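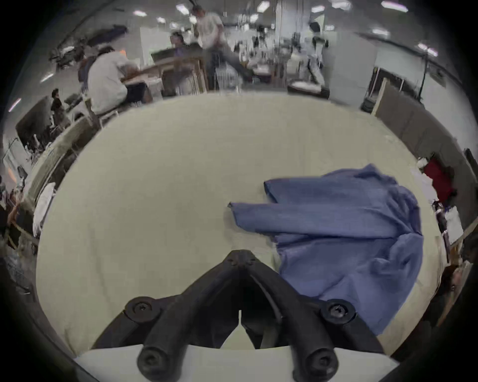 Right. Library hours. Quick thread before my bus

Council wants Costwood library down to 4 days a week from December. Closed Thursday AND Saturday. Saturday!! Busiest day there is

Their reason is low footfall. 919 visits in the month they picked — the month the boiler was off and it shut at two every afternoon. Month before was 1,475. It's in their own papers, page 9, tiny table

Asked at the drop-in if they'd use a normal month instead. Was told it would be "noted"

Also the Pratell bus doesn't get in til gone four on weekdays so for anyone out that way Saturday is the only day. Kids doing homework, people printing forms, my mum and her large print westerns

The petition needs 100 names from the ward to get it debated. Paper copies at Bright on the high street, ask at the till. Postcode has to be readable or they bin it

Anyway write to your councilor, even two lines. Own words, they lump the copied ones together

Bus is here. More tonight if I get a reply

Comments

Asabe Ojo: signed this morning, took a sheet for our stairwell as well

Joris Jansen: Is it page 9 of the main report or the appendix? Can't find the table

jedetetti: they did this with the swimming baths too

Last updated: Thursday, 17:52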